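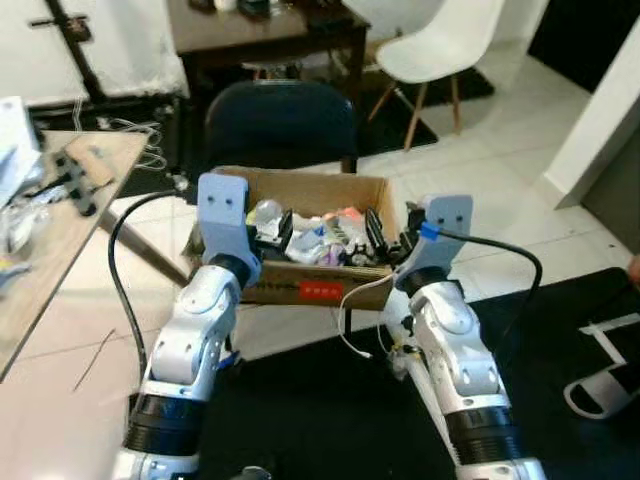

*The open box on its office chair, next to the desk in the Plarik workshop.*

The workshop at Plarik is getting its spring clear-out this month, and most of the work so far has been on the tabletops. Loose plastic, wrappers and scrap parts are being sorted out from the things people still use, one table at a time, with the aim of having every surface free by the end of March.

The clear-out was called by Brigitta Bühler, who looks after the shared rooms. She said the tables had filled up over the winter while two jobs were running side by side, the Kurus shelving order and the sample parts for Trujillo.

"People finish a part, put the scrap down next to it and go on to the next one," Bühler said. "After a few months you are working on a strip of table the width of a ruler."

Wrappers, bottles and broken plastic are to go into cardboard boxes. A box can stand on a chair if that saves bending down. Full boxes go to the back door, where Pledix picks them up. The pickup costs 55 dollars a visit however many boxes there are, so staff are asked to wait until there are at least 4 before calling.

Clear bottles may go in with the wrappers for now. Pledix has said it will separate them at its own site until the summer.

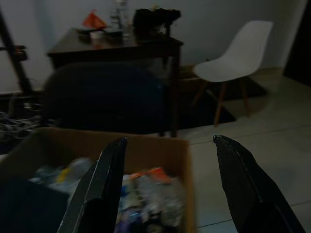

## What stays and what goes

Power strips, cables and stands stay in the room. Cables that nobody has claimed by Sunday evening will be coiled, tied and hung up behind the desk. Printed parts should be kept if they have a job number written on them. Parts without a number will be held on the shelf by the door for a week and then thrown out.

Food packaging is to be taken off the worktables at the end of each day. Cups go back to the kitchen. Bühler said she had no plans to ban snacks from the room, although she was asked to by more than one person.

The dark table at the back will be done last. It is used for things that have no other place, and several of them belong to people who are away until next week.

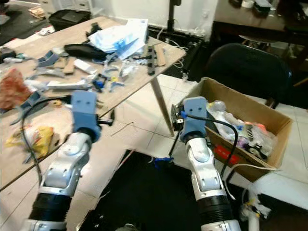 **Plarik Workshop and Stores Team**

The light wooden table has small blue plastic pieces and other scraps on it, along with two wooden sticks and a snack bag. Anyone missing a part from that table should check with the team before printing a new one.

Last year's clear-out filled 57 boxes and took over 400 parts off the shelves. Bühler expects a smaller total this time. Labels for the boxes are in the top drawer by the sink, and spare tape can be had from the stores window in the mornings.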